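How to get a coffee or grass stain out of light cotton pants

I wear cream and off-white pants pretty much from April through to the fall, so I've spilled something on every pair I own. My neighbor Zuzanna taught me most of this (she sewed for a living for years), and I've fiddled with it since.

What you need

A basin, dish soap, white vinegar, plain baking soda, an old soft toothbrush and a couple of white towels. Don't use a colored towel! I turned a nice pair faintly pink that way.

Step 1. Blot, don't rub

Press a white towel onto the stain, lift, move to a clean patch, press again. Rubbing pushes the coffee further into the weave and roughs up the cotton, and then you've got a fuzzy spot even after the stain is gone.

Step 2. Rinse from the back

Turn the pants inside out and run cold water through the back of the stain. Give it a good 5 minutes. Cold only at this stage – hot water can set grass for good.

Step 3. The soak

For coffee, mix 1000 ml of cool water with 70 ml of white vinegar and a squirt of dish soap. For grass I go up to 200 ml of vinegar and skip the soap until later. Lay the stained part in the basin, push it under, and go do something else for half an hour. I usually start mine at nine in the evening and check before bed.

Step 4. Brush gently

Make a paste of baking soda and water, dab it on, and work it with the toothbrush in small circles. Go easy along the seams, where the thread wears faster than the cloth. Rinse again, cold.

Step 5. Wash and look before you dry

Run a normal cool wash. Then take the pants to a window and check them in daylight while they're still damp. If you can see even a shadow of the stain, go back to step 3. The dryer will bake it in, and after that you're mostly out of luck.

Step 6. Dry flat

I lay mine out on a table, legs straight, and smooth them with my palms from the waist down to the hems. It saves a lot of ironing later. Turn them over after a few hours so the underside gets some air, and keep them out of strong sun if the cotton is more cream than white – it can fade unevenly. 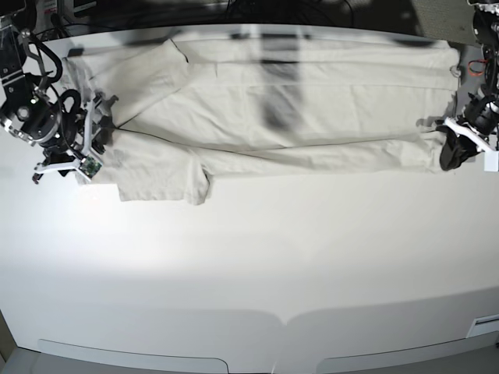

Old stains are a different story. If it's been sitting since February, do the soak overnight and expect to repeat the whole thing two or three times.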